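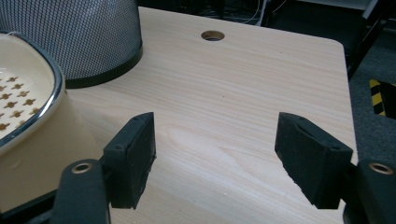
*A two-finger gripper at the demonstration table, with a colander and a mesh wastebasket.*

# Open Day at the Bronmont Robot Lab: Questions and Answers

**When is it?**
The open day is in February. Doors open at 10 a.m. and the last demonstration starts at 3:30 p.m. Each demonstration lasts 41 minutes, including time for questions.

**Do I need a ticket?**
Yes, but it's free. There are 220 tickets in all, and each one is for a set starting time. Book through the Bronmont front desk by phone or in person. We can't hold tickets by email.

**What will I see?**
Work with household objects. Staff use a hand-held gripper with two black fingers to pick things up and put them down on a table. The fingers have textured pads on their inner faces, and you can look at them up close before the session starts. After that, a robot arm in the Tetik room tries some of the same tasks.

**Why use things like colanders and wastebaskets?**
They are ordinary, and they are hard to hold in different ways. A colander has a curved wall and a smooth rim. A mesh basket gives a finger very little flat surface to press on. Blocks and balls are easier, and we have some of those out for younger visitors.

**Can I try the gripper?**
Yes. We take eight people per session for the hands-on part, and you sign up at the door. You squeeze to close the fingers and let go to open them. Please keep your own fingers away from the joints.

**Will the robot drop things?**
Sometimes. The arm in the Tetik room has made over 900 practice picks on this set of objects, and it still misses. When it does, the operator resets the table and starts again.

**Is it suitable for children?**
Children 8 and up can use the gripper with an adult next to them. Younger ones are welcome to watch. Everyone must stay outside the marked floor areas while the arm is running.

**May I take photos?**
Yes, without flash. Please don't photograph the screens in the Bawa workshop.

**How do I get there?**
The lab is a short walk from Hidbridge station. Leave by the north exit and follow the signs. Parking is limited to the small lot behind the building, and accessible spaces are next to the side door. There is a ramp at that door, and all of the rooms are on the ground floor.

**Is there food?**
There is a coffee cart in the lobby. No food or drinks in the demonstration rooms, please.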